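The Ferry Winter

By Ileana Nedelcu
Jun 26, 2020

The letter from the ferry company came in October, and Dorrie Lammers read it standing up in the hall with her coat still on. The Irkance boat would stop running at the end of the month. There would be no boat in the winter and the company could not say if there would be one in the spring. It thanked her for her custom.

She put the letter on the stairs, where she put things that had to go up, and went to start the potatoes.

Her brother lived in Irkance. From the upstairs window in Welidthorpe you could see his side of the water on most days, a low brown line with the grain tower at one end. By boat it was 38 minutes. By road you went up to the bridge and down again, and it took most of a morning, and Dorrie had given up her license after the business with the mailbox.

She called him after supper.

"They wrote to me too," said Walt.

"What are you going to do?"

"What would I do? I don't own a boat."

"You used to."

"I used to have hair," he said.

They talked about his knee and then about the price of heating oil. She had the pad on her lap with the things she meant to ask him, and when she hung up she saw that she had asked him two of them. The one about the house was still there at the bottom, underlined.

The house was their mother's. It had been empty since the funeral, in Irkance, up behind the school, and the two of them owned it together and had never agreed on what to do with it. Dorrie wanted to sell. Walt said he wanted to sell too, but every time somebody made an offer he found something wrong with the person. The first couple had a loud dog. The second man was from a company called Rumix that bought houses and never came to look at them, and Dorrie had to admit she hadn't liked that one much either.

So they had left it. Once a month she took the boat over and they opened the windows, ran the taps and sat in the kitchen for an hour with a thermos. She had told people it was a chore. She had told them so for years.

On the last day of the boat she went over with an overnight bag. There were 12 people on board, more than she had seen in a long time, and some of them were taking pictures of the railings. The man who sold tickets gave her a return out of habit and then stood there looking at it.

"It's good until tomorrow," he said. "They're doing one more run, first thing, to bring people home."

Walt was on the dock in the wrong coat. He took her bag, and they walked up past the school without saying a lot. He had the key on a piece of string around his neck, the way their mother had made them wear it, and he had to bend down to the lock because he wouldn't take it off. 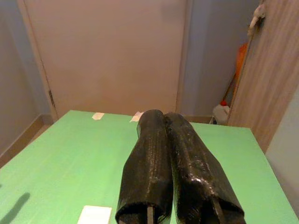
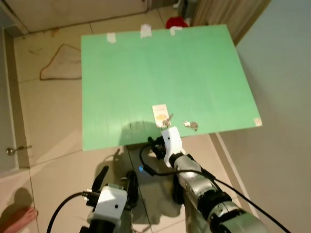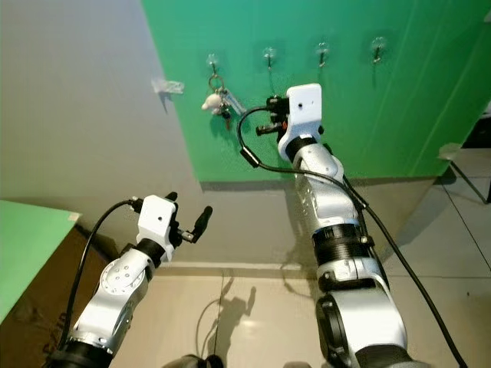
Keys were one thing their mother had been strict about, and Finn Schwerdtfeger had told Dorrie once, over the fence, that the old woman changed the lock three times in the years he lived next door and handed him a new spare each time without a word about why. He thought she liked the locksmith. Dorrie had laughed, and then on the boat home she had wondered if it was true.

She told Walt about it now, in the kitchen.

"The locksmith was married," said Walt.

"That isn't what I asked."

"You didn't ask anything."

He poured the coffee. It was cold in there, colder than outside, and they both kept their coats on. There was a ring on the ceiling over the stove that had not been there in September – a brown one, the size of a dinner plate. They looked at it for a while.

"That's the roof," said Dorrie.

"It might be the pipe."

"There's no pipe over the stove, Walt."

He got up and stood under it with his head back. He was 13 months younger than she was and she still thought of him as small, though he had been taller than her since the ninth grade. From underneath he looked like their father, which he would not have wanted to hear.

"I can't come over all winter," she said. "You'll have to do it by yourself. The windows and the taps. You'll have to get somebody up on that roof, and I can't help you pick, and you'll hate whoever it is."

"I know."

"Or we sell it to the next person who asks. Dog or no dog."

Walt sat down again. He turned his cup a little on the table and then turned it back.

"I could move in," he said.

She had not expected this. She looked to see if he was joking, but he was looking at the stove.

"My rent goes up in January," he said. "I've got 2000 dollars put by, that would do for the roof, or most of it. I'd buy you out slowly. Or you could keep your half and just let me be here. I wouldn't change much."

"You said you'd never live in this house again. You said it at the funeral. You said it to the minister."

"I was upset."

"How long have you been thinking about it?"

"Since the dog people," said Walt.

Dorrie drank her coffee. She thought about the letter on the stairs at home, which she still hadn't taken up, and about the window in her bedroom. You could see the grain tower from it. You couldn't see the school or anything behind it, but she knew more or less where they were.

"You'd want to paint," she said. "You can't live with that green in the hall."

"I like the green."

"You do not."

"I always liked it. You were the one who didn't like it."

It went on like that until it got dark. They found sheets in the cedar chest and made up the two beds in the back room, the same ones, his by the door and hers by the wall. The mattresses smelled of dust. Walt ran the taps, though there was no need now, and she heard him go around and close each window and try the handle after.

In the morning he carried her bag down to the dock. The man took her ticket and tore it. Walt said he would call when he had somebody for the roof, and she said to call before that, and he said all right. She went up on the top deck, where it was windy, and sat on the side facing Irkance.

Last updated: Jun. 2020

More stories
The Tall Cousin
Salt for the Steps
What Mrs. Ames Ordered
Two Rooms Over the Bakery
A Lift to Welidthorpe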